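Minibus hire checks, Mwakyusa
By Adanech Lencho, May

I do these before the keys go out, and yes, even when the customer's already stood there with a suitcase!

Tyres: fine all round, 31 psi in the spare. Belts: 18, all click. Rear one's a bit stiff, so I've told Lewis.

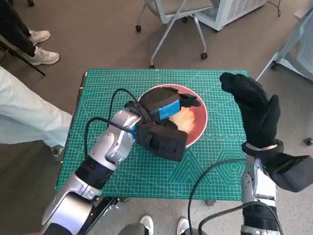

Lights: both fogs good, nearside indicator ticking too fast (bulb, I reckon).
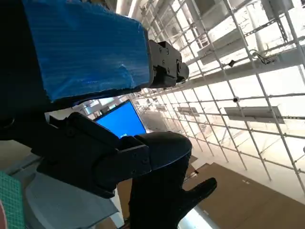

Seats: vacuumed, no rips. Olga wants covers on for the muddy hires, and I'd go for a plastic film. Blue like the shiny, slightly wrinkled stuff on that arm would do me, as long as it wipes down.

Last updated: May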